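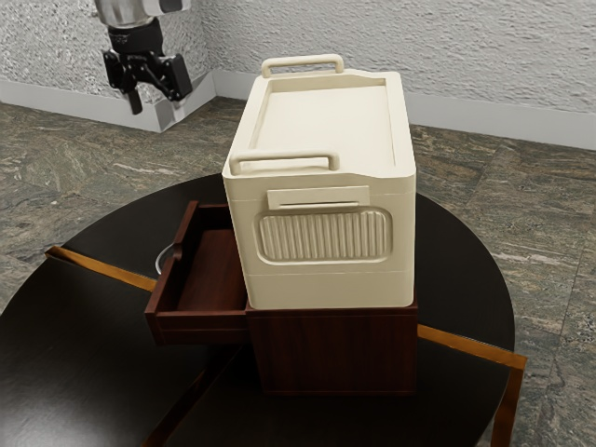 The Horgate station has been up for seven years, and its owners want money for 3 more. I think they should be turned down.

I don't say that lightly. Horgate has done good work, mostly on crystal growth and on how seedlings cope without gravity. But the crew now spends more of each day on repairs than on research, and the cooling loop that failed in April was patched, not replaced. The report ran to 266 pages and most of them dealt with leaks.

Meanwhile the Ploltix module is built, tested and sitting in storage at Drivthorpe. It needs a launch and two years of running costs. We can't pay for both.

Supporters of Horgate say an empty orbit is worse than an old station. I'm not convinced. A gap would be awkward — the Huamán plant study would have to stop partway — but labs on the ground can keep the samples going.

The vote is on 22nd October. Members should ask what the extra years would produce, and they should want an answer in experiments.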